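Can a machine fold the laundry yet?

Filed under: Home, Robots
Posted in May

My sister-in-law asked me over dinner whether she should wait another year before replacing her dryer, in case something came out that would also fold. I told her to buy the dryer. She wanted a longer answer than that, so I said I would write one.

I spent 11 years doing maintenance at a commercial laundry and I still read most of what gets published on this subject. I have also bought a few of the products. What follows is where I think things stand for an ordinary house, and a little about shops, which are a different case.

Start with what already works. Washing and drying have been machine jobs for so long that we stopped calling them automation. Floors are mostly solved if you keep them clear. I have run a Flomo floor vacuum for two years and it does the kitchen and hall every night at 2 a.m. It gets stuck on the bath mat, so I hang the bath mat up. Dishes are half solved, in that the dishwasher washes them and I still load it and put everything away.

You can see the pattern. The machine does the middle of the job and a person does both ends. With laundry the ends are most of the work. Somebody has to pick the clothes up, sort them, carry them, load them, take them out, fold them and put them in drawers. At the plant we used to say the washers were the cheap part.

Cloth is the trouble. A cup has one shape. If a robot knows where the cup is and which way it is turned, it knows nearly everything it needs. A shirt has a new shape every time you drop it. The corner you want may be underneath, or inside a sleeve. Two fingers can pick up a shirt without much difficulty, but picking it up by the right spot is another matter, and so is getting one layer when you wanted one layer.

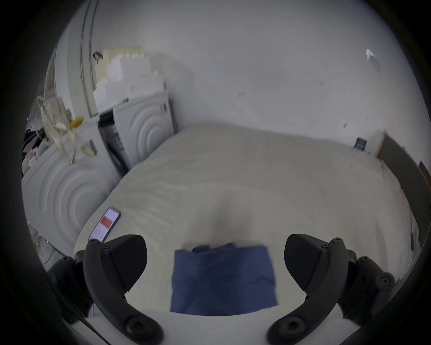
People do this by feel. When I take a pillowcase out of the basket I run my thumb along the edge until I get to a corner, and I am usually looking at the television. Most grippers can't feel an edge go by. They depend on cameras, and a camera has a hard time with dark cloth because the folds don't show up well.

The way people are going at it now is to collect a great many recordings of the job being done by hand, then train a program on them. Some groups use a gripper that a person holds, with a camera on it, so the recording shows the job the way a robot would see it. This is slow work. You might do the same towel 30 times, bunch it up, and do it again. I have seen plans that call for 1000 runs of a single task before anyone tries it on an arm. I think it is the right approach. Writing rules for cloth never got very far.

Here is how I would grade the jobs today, for a home machine you could buy or might be able to buy soon. These are my own grades.

Picking clothes up off the floor or bed: fair. It is slow, but a dropped sock does no harm and the machine can try again.

Sorting lights from darks: good. This is a camera job and cameras are fine at it. Reading care labels is not as good.

Loading a front-load washer: fair. Sleeves hang out and get caught in the door.

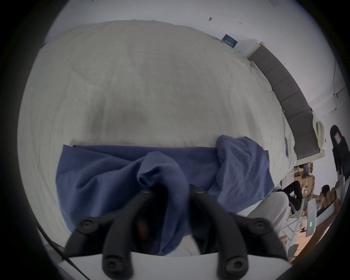
Folding towels: fair to good. A towel is a rectangle and they all look alike. If I had to bet on one folding job showing up in stores first, it would be this one.

Folding shirts: poor. You can find a video of nearly anything, but check whether it has been sped up, and check whether the shirt started out flat.

Fitted sheets: no grade. I can't do them either.

Making a bed: poor. The cloth is bigger than the machine, and you have to pull on one corner without undoing the one you just did. Two arms help. They still have to get around the bed, and in most bedrooms there is a foot and a half between the bed and the wall.

Putting things away: poor. Every house is different and so is every drawer.

Shops are further along, for reasons that don't carry over to homes. Our plant had a Sorensen line that fed flat sheets into the ironer and folded them on the other side. It was old when I got there. It could get through 262 sheets an hour on a good shift, and it needed a person at the front to clip the corners in. It did one product in one size. When a hotel changed to a deeper sheet, we lost most of a morning to adjustments. 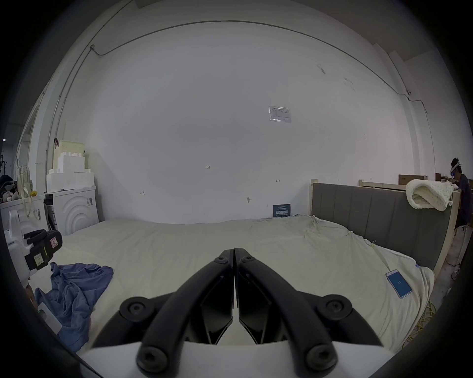 A home machine has to handle whatever comes out of the dryer, in any order, with nobody there to clip the corners. It also has to be safe around a dog and cost less than a car. Those are hard terms. I looked at the Gumex folding cabinet last year, and after reading the manual I decided against it. It wants each shirt hung on the front by hand, buttoned, right side out. By the time I have done that I could have folded it on the bed.

I did pay $49 for a Gumex folding board, a set of hinged plastic panels with no motor in it at all. It makes shirts come out the same size and I use it every week.

There was also the Dinduvov sock sorter, which a few readers asked me about. I had one on loan for a month. It matched plain black socks to other plain black socks of different lengths. I sent it back.

A few of you wrote in after the dishwasher post with questions, and one came up more than the rest.
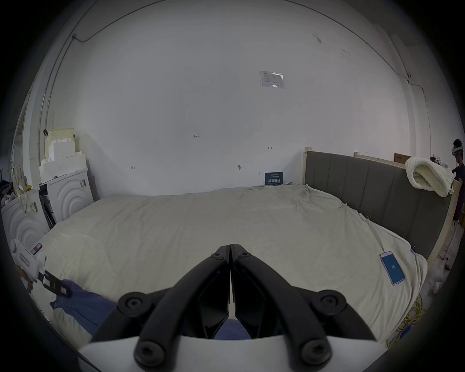
Should I hold off on buying a washer or dryer until a robot can use it?

Buy the one you need now. Any robot meant for homes will have to work with the machines people already own, because very few people will replace a good washer to suit it. If you have a choice between two models, I would take the one with real knobs and a door that swings wide. Those are easier for you as well.

Next month I plan to get back to the dishwasher and whether the top rack can be loaded by anything other than a person. If you have used one of the countertop arms for that, leave a comment and tell me what dishes you own, since the bowls seem to make a difference.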